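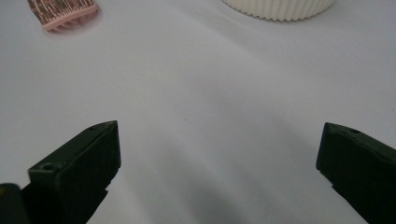

Transfer between the Dimus commuter train and the Pleltanari bus: which ticket covers both?

Posted in Getting Around > Trains and buses

We use cookies to remember your sign-in and to see which pages get read. By staying on this site you accept this. Manage cookies | OK

Marisol Apaza

I start a new job in April and my commute is going to change. Right now I take the 42 bus the whole way and pay with the Ekport card. The new office is out past Pleltanari station, so I would take the Dimus line train from Amegashie and then the shuttle bus that the train company runs from the station to the business park.

What I can't work out is the fare. The machine at Amegashie sells a "through ticket" and a plain single. The website says the Ekport card is good on "all partner services" but the list of partners is a dead link. I asked at the window last Friday and was told the card works on the train. When I asked about the shuttle, the man said he thought so but that it was a different contract, and the line behind me was getting long.

So:

Does the Ekport card cover the shuttle, or do I need the through ticket?

If I tap on the train and then tap on the shuttle, do I get charged twice?

Is there a monthly pass that takes in both? I work five days a week, so a pass would probably make sense, but I don't want to pay for one and then have the shuttle driver tell me it's no good.

I don't need the 42 anymore once I start, except maybe to go shopping on a weekend.

Thanks for any help. I did search first and only found threads from before the bus company and the railroad signed their deal.

gatesidegus

I ride this every weekday, so I can tell you how it works at the moment.

The shuttle takes the Ekport card. It did not when the service began, and that is probably why you got a vague answer at the window. The shuttle is paid for by the bus company but the railroad supplies the drivers and sets the timetable. Fares go through the bus company's system, so your card is read the same way it is on the 42.

You will not be charged twice as long as you make the change within 90 minutes. The clock starts when you tap in at Amegashie, and it does not start again when you tap out at Pleltanari. On a normal day this is plenty. On a bad day it can catch you. I have had the train sit outside Pleltanari so long that I went over the limit and got charged a second fare on the shuttle. I filled in the form on the Ekport site and the money came back to the card, but it took most of a month and I had to write in again to ask where it was. Keep a note of which train you were on, as they ask for that.

You do have to tap out at Pleltanari. There are no gates on that side, just two readers on posts by the ramp, and it is easy to walk straight past them when everybody is hurrying for the shuttle. If you miss the tap, the system thinks you rode to the end of the line and takes the highest fare.

The through ticket is a paper ticket for people who don't have a card. It costs a little more than tapping and it is only good for the day printed on it. You can ignore it.

For the pass, you want the one called Zone 2 Combined. The one called Zone 2 Rail looks almost the same on the machine and is cheaper, but it is for the train alone. I bought the wrong one my first month. They will swap it if you go to the window before you use it. After the first tap they won't.

The combined pass also covers the 42, so your weekend trips are taken care of.

About the timetable – the shuttle is meant to wait for the train if the train is no more than 7 minutes late. In the morning this mostly happens. In the evening the drivers leave when they are due to leave. The last shuttle back from the business park is earlier than you would expect, so look it up before you agree to any late shifts.

R_Tolland

just get the pass, its easier. the machine at Amegashie doesn't take cash half the time so bring a bank card

busfan_northside

The card and the pass were covered above, so I'll only add something on whether the pass is worth it.

Work out what you would pay by tapping for the days you will really be there, taking off vacation and any days at home. For me, on four days a week, the pass and tapping come out nearly the same. On five days the pass wins, but by less than I had assumed. If your new employer lets you work from home one day, I would tap for the first month and then decide.

Also check whether your employer is signed up to the shuttle scheme. Several of the firms in the business park pay part of the combined pass for their staff. You have to apply through the employer and then pick up the pass at the Pleltanari window, and it can't be added to a pass you already bought. I found this out in my third month.

One thing I would put differently from gatesidegus: I have tapped in at Amegashie, gone over the limit because of a delay, and not been charged the second fare. I think they sometimes lift the limit when there is a known problem on the line. I wouldn't count on it, and I have not seen it written down anywhere. Check your card history online the next day.

Marisol Apaza

Thank you all. I'll ask HR about the scheme before I buy anything, and if they say no I'll get the Zone 2 Combined. I walked down to look for the readers at Pleltanari and they are behind the timetable board if you come from the front of the train, so I will be riding near the back.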